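Chapter 7
Folding and Putting Away Household Linens

Most of us learned to fold by standing at somebody's elbow. My own teacher was my aunt in Ormsby, who kept a linen closet so orderly that visitors were taken to see it, and who could fold a bath sheet while carrying on a conversation about something else entirely. I could not, and for years my towels went onto the shelf in soft, leaning heaps. If yours do the same, please don't be discouraged! Folding is a hand skill, like kneading or tying a bow, and it comes with a little practice and a good flat place to work.

We begin with the flat place. A bed will do in a pinch, but bedding gives under your hands, and the towel shifts every time you lean on it. A table is much kinder to a beginner. Lay the towel down with its long side toward you, then take hold near the short ends and draw them gently apart until the middle settles. Small ripples in a plush cloth are nothing to worry about at this stage — they can be smoothed out with the flat of the hand before the first fold.
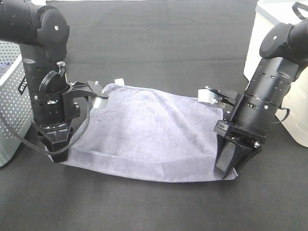
Manaia Waaka writes: I was taught to give the towel one good snap in the air before it ever touches the table, and I still think it saves half the smoothing. I'd put that first.

It is a fair suggestion, and plenty of good folders would agree. Try it both ways, and keep the one that suits your arms and your ceiling lamp.

Next comes the table itself, which deserves a word before we go on to the folds. Wipe it down before each session and look it over in good light. Light-colored lint shows up nicely on a gray surface and hides on a pale one, and crumbs left from breakfast have a way of ending up inside the guest towels. Allow yourself more room than the open towel takes up, so that you can turn a folded piece without it hanging over the side.

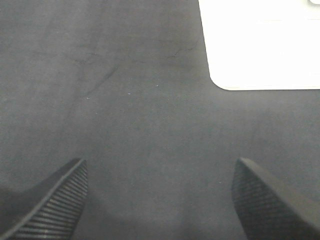
Figure 7.2. A plain gray work surface.

Once your table is ready, turn to the fold in thirds on page 202. Have three or four towels at hand, washed and fully dry, and do the oldest one first.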